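## 1. Intake

The boundary file for Drulden ran to 182 pages, and Aicha Tahiri read it in order. The dispute concerned a strip of pasture 45 meters long between Drulden and Bandville. Both towns had taxed it. Neither had mowed it.

Driss Ramadan, the previous examiner, had left 3 notes in the margin. Two gave bearings. The third read: "Ask Lencho about the well."

Aicha checked the index. There was no well on any sheet. 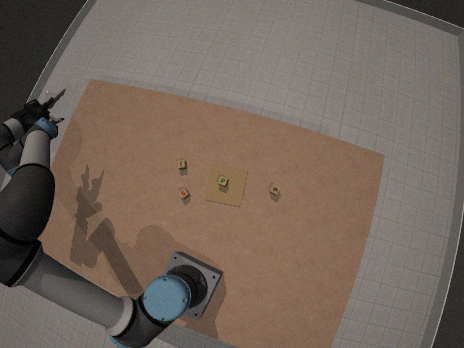
## 2. Site visit

Abrehet Lencho met her at the gate at 2 in the afternoon and walked the line without being asked. She stopped at a ring of nettles.

"My father filled it in June," she said. "The stone was on the rim. He moved the stone first."

"Which direction?"

"Toward Bandville. Then he felt bad and moved it back, but he was tired by then."

Aicha set up the level and took the reading twice. The stone stood short of the line by the length of a boot. She entered the figure, then the cause, for which the form allowed one word.

She wrote "fatigue" and had Lencho initial it. The office in Clalley returned the form in a week, stamped, with the word underlined in pencil.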